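4.2 Detached jobs and the completion signal
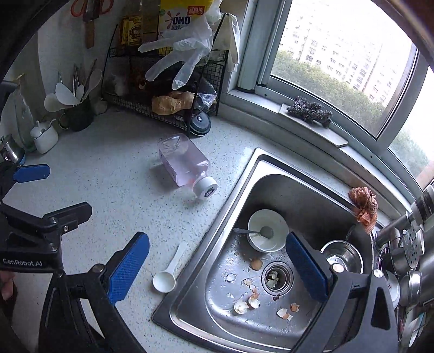 Much of the published advice on running long commands in the background assumes that a job which has left the foreground will look after itself. We doubt this. In our trials on the Pranora cluster, the shell returned a prompt at once in every case, and users took the prompt as a sign that all was well. The shell promises no such thing. It reports that a process was started, and says very little about whether that process still has a terminal to write to, or what it will do when the login session ends. The test load was a plain batch conversion of still pictures, chosen for being dull and easy to repeat; Figure 3 shows a clear bottle of pink liquid lying on its side on a speckled counter and a white measuring scoop near the edge of the sink. Each picture was resized and written to a new folder by a single script, with one line sent to standard output per file. Nothing in the script asked for input.

Figure 3. Counter, bottle and steel sink.

We submitted 476 jobs in April, of which 294 were started with a trailing ampersand and the rest were stopped by hand and resumed with bg. Setiawan and Rahman, in an earlier report on the Skavport machines, claimed that the two methods were equal for all practical purposes. That may hold for a user who stays logged in. Their report does not say how sessions were closed, and without that detail we find the claim hard to weigh. Closing a terminal window and typing exit can lead to different signals being sent, depending on the shell and its settings – a point left out of most of the guides we read.

A second weakness concerns output. A job in the background may still print to the screen, and under some terminal settings it will be stopped when it tries. The user sees a line marked Stopped among the other messages, if it is seen at all. More than 200 of our jobs wrote to the terminal directly. We then sent the output of the same script to a file and ran it again, and would urge anyone repeating this work to do so from the start. Leaving standard error attached defeats much of the purpose.

It is sometimes said that nohup settles the matter. It deals with one signal. It does not restart a job, keep a record of its exit status, or stop an administrator's clean-up script from killing it. The Sandhu wrapper, which Havwood users are told to prefer, adds a log file and a lock, but its manual gives five return codes and explains only the first two. We could not tell from the log alone whether a job had finished or had been ended from outside, and we are not convinced that its authors could either.

For the rest of this paper a job is treated as complete only when its exit status has been written to disk by the job's own parent process. An empty job list is not accepted as evidence.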